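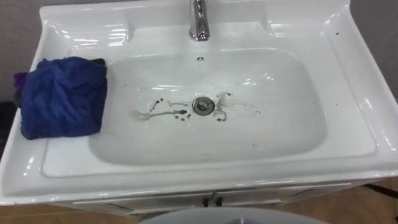 The bathroom basin should be wiped every day, by whoever used it last, and it should not wait for the weekly clean. I have held this view for years and my household only partly agrees with me.

A wipe takes less than a minute. You need a cloth and warm water, and now and then a drop of washing-up liquid. Start with the tap and the flat parts on either side, then do the bowl, and finish at the plughole, where most of the dirt ends up anyway. Rinse and wring out the cloth. If you leave the same basin for a week you will want a cream cleaner, an old toothbrush for the ring round the plug, and a good deal more patience.

Saimi Leinonen, who rents the flat below mine in Trundwood, thinks this is fussing. She says dark spots in a sink harm no one and that she has better things to do at seven in the morning. She cleans hers properly once a week and it looks fine when she has finished. My objection is to the six days in between. People wash their faces in there.

I also think the cloth has to live beside the basin. Mine used to be kept in a cupboard in the hall, folded and out of sight, and it was hardly ever used. In October I moved it to the ledge by the tap. It looks untidy there, and my brother Emiliano has said so more than once, but he now picks it up, which he never did when it was in the hall.

Shops sell special wipes for the job. I bought a tub of 90 and they were gone before I had noticed much difference, so I went back to old towels cut into squares. Dark ones are best, as they don't show toothpaste stains or hair dye for long. They go in with the hot wash twice a week.

None of this applies to the bath. A bath can be rinsed with the shower head and left until Saturday's equivalent in your house, whenever that is. The basin gets used far more often, and small marks build up on it faster.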